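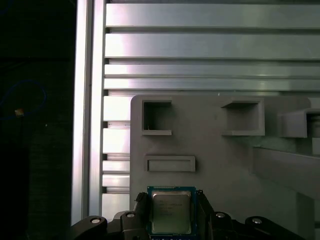

The Thin Gray Layer

Between a processor and the cooler that sits on it there is always a gap. Both surfaces look flat and both feel flat to a fingertip, but under a profilometer each one is a range of low hills. Press two such surfaces together dry and they touch at a small fraction of their area. The rest is trapped air, and air is a poor conductor of heat. Thermal paste exists to displace it.

The paste itself is a simple product. A carrier fluid, usually a silicone oil, holds a filler of fine solid particles: zinc oxide in the cheap grades, alumina or aluminum nitride in the better ones, sometimes silver. The filler carries the heat. The oil lets the filler move into place and keeps it there, for a while.

How long a while is the subject of a test series run by Ilari Räsänen and Fumiko Nakajima at Stekow, a contract laboratory that does most of its work for makers of industrial computers. The series compared two commercial pastes, Dridine and Zirkorix, over 675 thermal cycles. Each cycle took a heated copper block up to working temperature, held it, and let it fall back.

The mechanism under study is called pump-out. Metal expands when heated. The lid of a processor and the base of a cooler expand by different amounts and bow in slightly different ways, so the gap between them opens and closes a little with each cycle. Paste is squeezed toward the edges on one half of the stroke and does not fully return on the other. Over months, the center of the joint thins out and voids form. The center is usually where the heat is.

Machines that run at a constant load suffer least from this. A server that stays warm all year may keep its original paste for most of its service life. A desktop that is switched on each morning and off each night goes through a full swing every day, and a laptop that moves between idle and heavy load may go through many.

Dridine is the thinner of the two. It spread easily under the mounting pressure used at Stekow and gave the lower starting resistance. By the end of the series its resistance had risen 42 percent. Zirkorix, which is stiff enough to need a spatula, started worse and rose only six percent. The two curves crossed at about 81 percent of the way through.

"People buy on the first number," says Nakajima. "It is the one printed on the box, and it is measured on the first day."

Räsänen is careful about how far the result can be carried. The blocks were flat copper, lapped to a known finish, and the clamping force was held constant. Real coolers are held by springs or screws, and real lids vary. Some are slightly domed, some slightly dished, and the same paste will form a different joint on each.

There is also the matter of drying. Carrier oil bleeds out of the mix slowly, faster at high temperature, and what remains is closer to a cake than a fluid. A dried joint can still conduct well if it is left alone. Disturb it, by twisting the cooler or moving the machine roughly, and the cake cracks. Old paste should be cleaned off completely with isopropyl alcohol and a lint-free cloth before a cooler goes back on – fresh paste over old leaves a thick, uneven bond.

Application method attracts more argument than it deserves. Haruto Fukuda, a service technician, has used a single central dot for most of his career and switches to a thin spread only for the stiffer compounds, which do not flow out to the corners under normal pressure. In his view the common fault is quantity. Excess paste mostly squeezes out at the sides, but a stiff grade may not, and the joint then stays thicker than it should be.

Stekow plans to repeat the series with phase-change pads, which are solid at room temperature and soften in use. The first samples are due for mounting in November.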